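Freelance Writers' Porch > Columns, Op-Eds and Syndication
Topic: Is self-syndicating a local column still worth the trouble?

marginalia_kate
Hi everybody, long-time reader and only an occasional poster, so please bear with me. I've written a weekly column for the Dunholm Ledger for 7 years now (small-town life, mostly, with a fair amount of grumbling about parking), and over the summer I got it into my head that other papers might like to run it too. I spent most of October putting together a pitch packet with six sample columns, a short bio and a rate sheet, and sent it off to 90 editors at weeklies in three states. So far I've had four kind no-thank-yous, one maybe from the Kiltanach Courier, and a whole lot of quiet. The Courier would pay $15 a column. Is that a normal rate these days? And would you take it? My husband says yes, my sister says I should be insulted, and I go back and forth depending on how much coffee I've had.

oldcopydesk
Welcome back, Kate! Fifteen dollars is low but it isn't an insult, not from a weekly that size. I sat on the other side of that desk for a good many years and I can tell you our whole freelance budget some months wouldn't have bought a decent pair of tires. If they're the kind of people who answer email and pay on time, I'd say yes and be glad of it. The first paper is the hard one. Once you can write "also appears in the Kiltanach Courier" at the bottom of your pitch, the next editor reads a little further down the page.

One thing to check before you sign anything - who owns the columns you've already published? If the Ledger has you on staff, even part time, they may well own them, and then they aren't yours to sell.
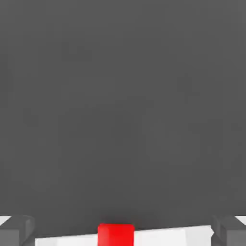 I had a columnist years back who found this out the hard way, after she'd already promised a year's worth to somebody else, and it made for a very uncomfortable lunch. Dig out whatever you signed when you started, and if you never signed anything, go have a friendly chat with your editor and then follow it up in writing.

inkwell_and_toast
I'm going to disagree with oldcopydesk a bit, with love. I took the cheap rate from my first outside paper on the theory that it would lead to better ones, and what happened was that every paper after that wanted the same price (editors do talk to each other, bless them). It took me ages to climb out of it. I'd ask for $25 and settle at 20 if you have to. The worst they can do is say no, and then you can still say yes to the 15 if you want to.

marginalia_kate
Oh, the ownership question hadn't even crossed my mind, thank you! I've always been freelance and I invoice every month, but I don't believe there was ever a contract. It was more of a handshake and a piece of pie. I'll talk to my editor this week. He's a sweetheart, so I'm not worried, but I do see why it should be on paper.

Inkwell, I'm a terrible haggler but I'll try. Did you use anybody to handle the billing? I was looking at Soler, the outfit that places columns and takes a cut.

inkwell_and_toast
I was with Soler for a while. Pleasant people, but the cut stung at those prices and I was still doing most of the pitching myself. I'd hold off until you have enough papers that the invoices are eating your Sundays.

flarnolska
Different opinion here, and I know it's not a popular one on this board. I gave up on papers altogether and started an email newsletter. I have 487 subscribers, most of them free, and the paying ones bring in more than my two papers ever did. You keep the rights and you hear from readers directly, which for me has been the nicest part of the whole business. Somebody mailed me a jar of pickled beets!

oldcopydesk
I'm happy about the beets, but I don't think it's the same job. A newsletter goes to folks who already like you. A column in the paper gets read by the fellow who bought it for the high school scores and is mildly annoyed to find you there, and in my view writing for him keeps a columnist sharp.

flarnolska
Fair enough, though that fellow at my old paper canceled his subscription, and then the paper folded. I do miss him sometimes.

marginalia_kate
Update, Mon 30 November: I asked the Courier for 25, my voice shaking even though it was an email, and they came back with 20 and a six-month trial! My editor at the Ledger is fine with it as long as his readers get each column first, and he's typing up a one-page agreement. I start with the one on church supper casseroles. Flarnolska, I may still pester you about newsletters after the holidays.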